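Hi and welcome! I run the little tool-loan shelf at the Neltville community garden, and I get the same handful of questions every spring (and then all over again in the fall), so I finally typed up my answers. If yours isn't covered, leave me a note in the Livico tin by the gate and I'll add it when I get a minute.

## Do I have to bring my own tools?

Nope! Plenty of our plot holders never buy so much as a trowel. If you love your own, bring it, but please put your name on the handle in paint pen. Tape peels off by June, and then I've got a mystery trowel on my hands.

## How much does it cost to borrow?

It's part of your plot fee, which is $31 for the season. There's no deposit on hand tools. Wheelbarrows and the long loppers are a separate sign-out sheet, and those need to come back the same day.

## What's the difference between a trowel and a scoop? Can't I use either one?

You can, sure. I reach for a trowel when I'm actually digging (planting holes, dandelions, that sort of thing) and a scoop when I'm moving loose stuff like potting mix out of a bag. Scoops are miserable in our clay. If you're over on the Tirkwood side of the garden, where the beds are mostly compost, you'll get away with a scoop for nearly everything.

## Why are the hand tools such loud colors?

So we can find them in the weeds! I used to buy the plain brown-handled kind and I swear the beds ate them. A purple blade shows up in a row of chard from clear across the path. I don't care if the handles match, and I'd rather have a mixed bunch I can spot than a pretty set I can't.

## Where does everything go when I'm done?

Small digging tools go together in the bucket. Wire baskets up off the floor are for light things you want to see at a glance, and anything with a case goes back in its case with the lid shut. Odds and ends like clamps and screwdrivers don't belong in with the trowels, please, I've jabbed myself enough times.
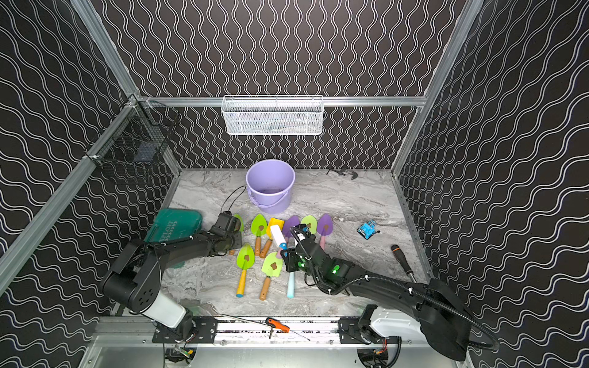
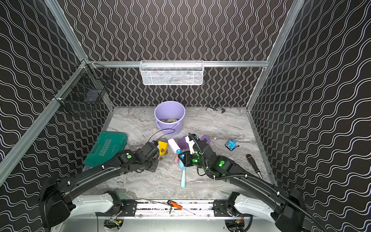
A lavender bucket isn't a requirement, by the way, any bucket with a decent handle will do at home. I just like one that's light enough to carry to the plot with one hand while I've got a flat of seedlings in the other.

## Do I need to wash tools before I bring them back?

Knock the dirt off, yes. A full scrub, no. I keep an old dish brush by the spigot and a few swipes does it for most things. A smudge of dried dirt never bothered me, but a big wet clod at the bottom of the bucket turns into a brick, and guess who has to chip that out.

The one exception is if you've been digging around a sick plant. Then I'd like soap and water and a good dry in the sun before the tool goes back with the others. If it's tomatoes, tell me too, so I can worry about mine.

## What about wooden handles?

They need a little more love than the plastic ones. Don't leave them standing in water, and don't leave them out overnight. I rub mine with linseed oil in April and again before we close up. Lay the oily rag out flat outdoors to dry, well away from anything that could catch, and never wad it up. It can heat up on its own and start a fire, and I'm not kidding around on that one.

## Can my kids use the tools?

Please, yes! Small trowels are a great size for small hands. I do ask that you keep them away from the screwdrivers and clamps, and that whatever they dig with comes home to the bucket at the end. My own kids managed to bury two trowels "for treasure" and I've only ever gotten one back.

## Something broke. Am I in trouble?

Not even a little. Set it on the bench with a note and don't put it back in the bucket, where the next person will grab it. Loose handles I can usually fix with glue and a night in the clamp. Bent blades mostly go to scrap.

## Do you take donations?

Hand tools, always. Buckets, yes, if they don't leak. I can't take anything with a motor, and I have more cracked plastic pots than any garden could use in 5 years, so please no more pots!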